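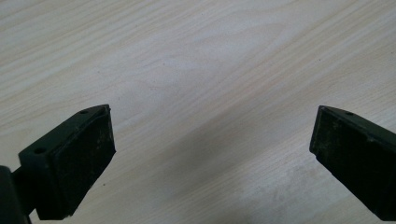

Gripper notes, Saturday, late start

Last updated: Saturday, 4:40 pm

Handheld number 2 is the one with the flat rubber pads, for anyone reading this who thinks all our dark green tools are the same tool. Number 1 still has the ribbed pads and is sulking in the drawer. The plan was to run both against the Khurana two-finger on the arm and settle which pad we order more of. The plan lasted until lunch.

Pads first. The flat ones on number 2 have picked up white dust and scuffs, worse toward the bottom end of the left one. I wiped neither before the first run, on the theory that no user ever will. Rekha Kaushik calls this "realistic conditions." I call it not being able to find the alcohol.

Open gap is generous, plenty for the Jakau blocks and far more than the washers deserve. Closing is where it gets interesting. On the ribbed pads a washer sits in a groove and stays put. On the flat pads it turns a little as the fingers meet, then holds. I can live with a turn. The tracking script can't, and it had opinions in the log for the rest of the morning.

Camera settings, so I don't have to rediscover them:
- exposure locked at 800, auto off
- white balance 3000, which makes everything look like a hotel bathroom. Needs another go.
- shadow from the hand still falls across the table between the fingers. Moving the lamp moved the shadow. Progress of a kind.

The Hollen controller dropped its connection at grasp 213 of the arm run. Manju Katiyar swapped the cable, then swapped it back, and it has behaved ever since. I have written "cable" in the fault sheet and feel fine about it.

Where it stands: flat pads better on blocks and on anything with a face, ribbed better on washers and the thin brackets. The Khurana is slower than either and doesn't complain about its wrist. I'd order flat, one set, and leave the ribbed on number 1 until the Erkum samples get here. Rekha wants ribbed on both. We have agreed to rerun the washers with clean pads - her condition, her alcohol.

Still to do: relabel the drawer, redo white balance, find the spare pad screws. Manju says they are in the mug. Which mug, she did not say.

3 comments · 0 shares

This site uses cookies to keep you signed in. Accept | Settings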